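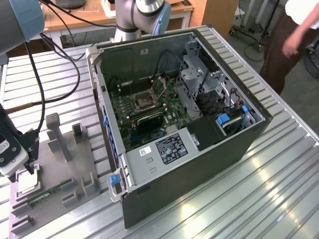 Figure 1. Tower on its side, cover off. Processor socket empty, one memory module waiting in the holders at left.

Unit 4: Opening a Desktop Tower and Installing Memory
Course notes, Hardware Maintenance I, Clollulwood Technical Evening School
Prepared by Yoon-hee Seok

Before the practical

Please read these notes at home and bring them with you. The practical takes 40 minutes for each pair, and the first part of it is only looking and naming. In January many students started with the screwdriver and later could not tell me which part they had touched.

Work with the tower on its side and the open side up. In this position the board is flat, and a module can be pushed straight down with even force. When the tower is standing, you push sideways and the whole case wants to move.

4.1 Shut down and disconnect

Shut down the computer from the operating system. Remove the power cord from the back, then all other cables. Press the power button once after the cord is out, and wait 30 seconds. Put on the wrist strap and attach the clip to bare metal of the chassis. Paint does not conduct well, so do not clip to a painted surface.

4.2 Find the parts

Compare your own tower with Figure 1. The arrangement is different from one model to another, but the same parts come back again and again.

Motherboard. The large green board. In the figure it occupies the left half of the case.

Processor socket. The rectangular metal frame near the middle of the board. The silver lever beside it is the retention lever, and in the figure it is raised at an angle. With no processor installed, the inside of the socket is unprotected. Do not touch it, do not blow on it, and do not let a screw fall there. If your socket is empty, tell me before you begin.

Memory slots. The long narrow slots. Our example has two banks of them, one at the upper left of the socket and one below it. A beginner often looks only at the first bank.

Power supply. The silver box with the black label. Read the label if you like, but never open this unit. It can hold a dangerous charge also when the cord is out.

Drive cage. Gray metal with many holes, on the right side. Cables pass through it, so move your hand slowly in this area. The edges of such cages can be sharp.

About the blue color: in the tower of Figure 1 you find blue on the drive handle, on the latches along the inner wall and on the clip at the corner. Many manufacturers use one bright color for the parts which the user is allowed to hold or release by hand. It is a useful habit to look for this color first. It is not a law, and some companies use green or another color -- check the service manual of your model.

4.3 Handling the module

Hold a memory module by its two short ends. The gold contacts should not be touched, because skin leaves oil on them. If you must put the module down, put it in the holder or on an antistatic bag, not on bare metal.

Look for the notch in the row of contacts and find the matching key in the slot. A module fits in one direction only. If it does not go in, turn it around and compare again.

4.4 Installing

a. Open the latch or latches of the slot you will use.
b. Set the module upright over the slot, with the notch above the key.
c. Press with both thumbs, one at each end, until the latches close.
d. Look along the top of the module. It must be level.

Which slot comes first depends on the board. Find the diagram in the manual and write the slot name in your worksheet before you install anything.

4.5 Worksheet, to hand in

1. Make a simple drawing of your tower from above and write the names of the five parts from 4.2.
2. Write which slot you used, and on which page of the manual you found this.
3. Explain in 2 sentences why the module is held by the ends.

The worksheet goes in the tray beside the door before you leave. Next unit: drives and drive cages.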